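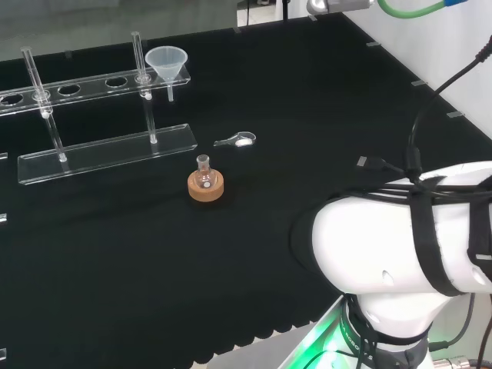 PINDAU, June 27, 2021 - Lab equipment firm Clandia has begun taking orders for Mabaso, a benchtop kit that lets a robot arm take on small chemistry handling jobs such as moving powders and placing glassware.

The kit comes with mounting hardware, control software and 20 ready-made routines. Clandia is aiming it at teaching labs and small research groups. 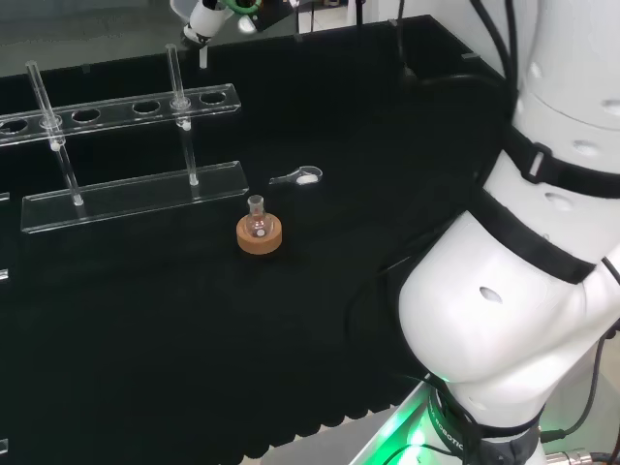
Buyers supply their own arm. The software supports one or two arms at a bench, and the company says setup takes about 3 hours.

A monthly license costs $179 and covers updates and phone support. The mounting hardware is sold separately for $300. 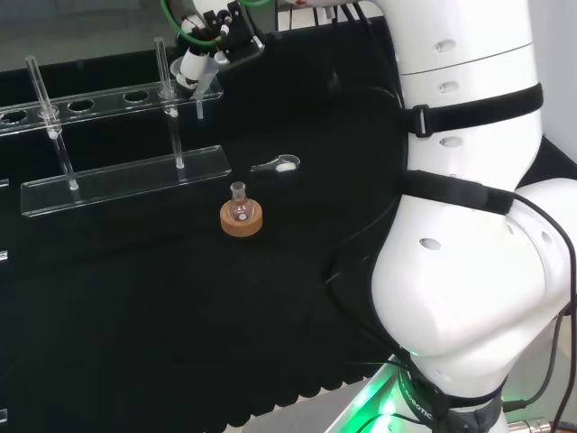

Utden, a contract testing lab, has been trying the kit since March and plans to keep it for another year. Clandia will ship the first orders this fall.

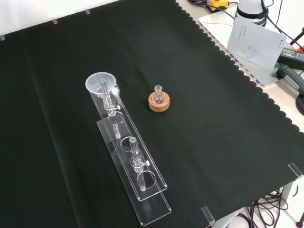

A round-bottom flask in a cork ring stand, next to a clear rack with a funnel at one end.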